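Sunham Tea Rooms to Open Its Doors for a Month of Shared Tables

Last updated: 20 March 2018
3 min read
41 shares | 8 comments

SUNHAM – The Sunham Tea Rooms, a favorite stop for walkers, shoppers and anyone in need of a sit-down, will host a month of shared-table afternoons this spring, and the whole town is warmly invited to come along, pull up a chair and stay as long as they like.

The idea grew out of a chilly afternoon in February, when a burst pipe closed the back room and customers who had never spoken to one another found themselves squeezed in elbow to elbow at the front. By closing time they were swapping recipes and phone numbers, and several asked if they could do it all again!

"I stood behind the counter and thought, well, this is what the place is for," said owner Rosalie Wieser. "People came in for a quick cup and stayed until we were stacking the chairs. I went home tired and very, very happy."

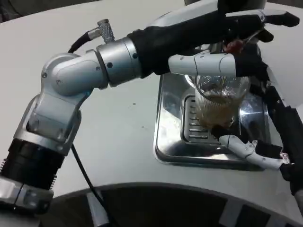

Each afternoon will have a host who keeps the talk going and makes sure newcomers are not left sitting by themselves. Eluned Prydderch will lead the first one, on family baking, and guests are encouraged to bring a recipe card from home (stained and scribbled-on cards are especially welcome). Valentin Sandu follows with an afternoon on old songs and the stories behind them – singing is allowed, though by no means required.

Nearly 200 people have already put their names down, and the long tables seat 100 at a time, so guests are asked to reserve a place at the counter before they come. Tea, coffee and a slice of cake are included in the $8 ticket, and refills are free all afternoon.

"My mother always said a table gets bigger when you put a pot in the middle of it," said Prydderch, who has been a regular at the tea rooms for longer than she cares to say. "I'm bringing her bara brith, and I hope somebody brings something I've never tasted."

Reservations are open now. Guests who need a chair with arms, a spot near the door or a cake without nuts should mention it when they reserve, and the kitchen will gladly see to it.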